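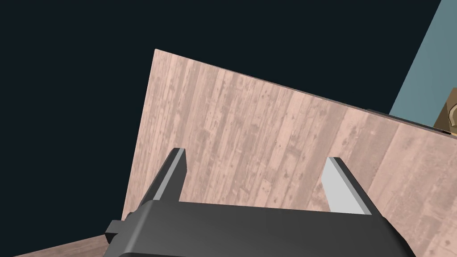
How to get a new foster dog through the first week

So you've said yes to your first foster dog. Good on you! The first seven days can feel like a lot, but most of it comes down to a quiet house and a predictable routine, and you can set up nearly all of that before the dog arrives.

I've been fostering for Budon Dog Rescue for a while now, mostly big older dogs, and these are the steps I send to every new carer who asks.

Before pick-up

Choose one room. A laundry or spare bedroom is ideal, somewhere with a door or a baby gate and not much foot traffic. Put down a bed, a water bowl and an old towel you don't mind losing. Pick up shoes, kids' toys, phone chargers and anything else at nose height.

Walk your fence line and push on every paling. Nimal Roy, our foster coordinator, has a rule that if you can fit your fist under the gate, a frightened kelpie can fit the rest of herself. Check the latch too.

Ask what the dog has been eating and get a small bag of the same thing. If you want to change foods, do it slowly over 7 days, starting with just a spoonful of the new stuff mixed through.

The drive home

Bring a second person if you can, one to drive and one to keep an eye on the dog. Use a crate or a harness clipped to the seat belt anchor. Keep the radio low and the windows mostly up, and go straight home. The pet shop can wait!

Clip the lead on before you open the car door. Every time, even in your own garage.

First night

Go to the toilet spot before you go inside, and stand there for as long as it takes. When something happens, be thrilled about it (quietly) and hand over a treat.

Then show the dog the room and sit on the floor with a book. Don't reach over the head or lean in for a cuddle. Lots of fosters skip dinner on the first night, and many will drink and then sleep like a stone. If you hear whining at 2 am, take them out on the lead, no chatting, and back to bed.

Days two to four

Same breakfast time, same walk, same door. Keep walks short and dull. I do one loop of the block and I'm delighted if we only meet a letterbox.

If you have a dog already, introduce them on neutral ground, both on loose leads, walking in the same direction with a good gap between them. Pieter Mthembu taught me to do this on the oval behind Mathebula Road and it has worked beautifully with almost every pair I've tried. Feed them in separate rooms for the whole week.

Hold off on visitors. Your mum will survive.

Days five to seven

This is my favourite bit — you start to meet the real dog. A tail comes up, a toy gets carried about, someone discovers the couch. Start on one easy cue such as "sit" or "touch", with 50 tiny treats in your pocket and sessions of a minute or two.

Keep a few notes as you go: how they are with bikes, cats, men in hats, being left alone for ten minutes. The adoption team loves these, and they help find the right family.

When to ring

Call the foster line the same day for vomiting that doesn't stop, a cough, no food for two days, or any growling that worries you. If the dog is struggling to breathe or collapses, go to the nearest emergency vet and ring us on the way.

Leave the bath until week two unless the smell is truly heroic.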